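Skondeck Travel Newsletter
Issue 6 - 7/11/22

Evening boat dinners on the Galia shore: what the ticket covers

Evening dinner cruises leave from two docks on the Galia shore, and the tickets are sold under names that do not say much about what is included. This item sets out how the sailings differ, what is charged separately, and how to book. It covers dinner sailings only. Snorkel trips, fishing charters and private hire are handled under different rules and are left out.

Operators

Bandara runs the larger boat from the north dock. It has an enclosed lower deck with assigned tables and an open upper deck with benches. Dinner is a buffet, served by table number, and the sailing lasts 3 hours from the time the lines are let go. Check-in closes before boarding starts, and late arrivals are treated as no-shows under the ticket terms.

Hultular runs a smaller sailing boat from the south dock. Dinner is plated and ordered when you book. Seating is shared and cannot be reserved. The sailing lasts 2 hours. The engine is used to leave the harbor and to return, and the sails are set in between if the wind allows. A sailing made entirely under engine does not qualify for a refund.

What the ticket includes

Both operators include the meal, water, coffee and tea. Bandara includes one other drink per adult. Hultular sells all other drinks at the bar, by card only. Dock parking is included at the north dock if the plate number is entered at the time of booking. The south dock uses a public lot with a pay station, and the station does not accept a time longer than the posted evening limit.

Souvenir portraits are sold separately by both operators. Bandara takes them before boarding and sells prints on board. Hultular sends a link after the trip. Neither operator requires you to be photographed, and declining does not affect boarding order.

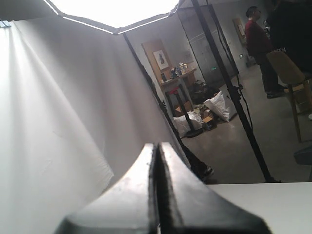 Choosing a side of the boat

On the Bandara route the boat heads out along the coast and comes back on the same line, so each side faces the shore for half the trip. Table position matters less than deck. The lower deck windows do not open, and glare from the cabin lights makes it hard to see out after dark. Passengers with a lower deck table may go up at any time except during docking.

The Hultular route depends on the wind and is set by the captain shortly before departure. Requests for a certain side are not taken. The seats near the stern have the least motion and the most engine noise.

Weather and cancellation

The decision to cancel is made by the operator on the afternoon of the sailing and sent by text message. Check that the phone number on the booking is one that works where you will be staying. A canceled sailing can be moved to another date or refunded in full. If you cancel yourself, Bandara keeps a fee and Hultular offers credit only - the credit is good until the end of the season and can be used by another person.

Wind is the usual cause of cancellation in July. Rain alone does not stop either boat. The upper deck on the Bandara boat has no cover, and umbrellas are not allowed on it.

Booking

Seats on both boats can be booked through the Skondeck desk or directly with the operator. The fare is the same either way. Changes must be made through whichever office took the booking. For desk bookings, quote reader code 3112 so that meal requests are passed along with the reservation. Meal requests made at the dock cannot be met on the Hultular boat.

Bring the confirmation on paper or saved to your phone. Signal at the south dock is weak, and the gate staff need to scan the code before you board.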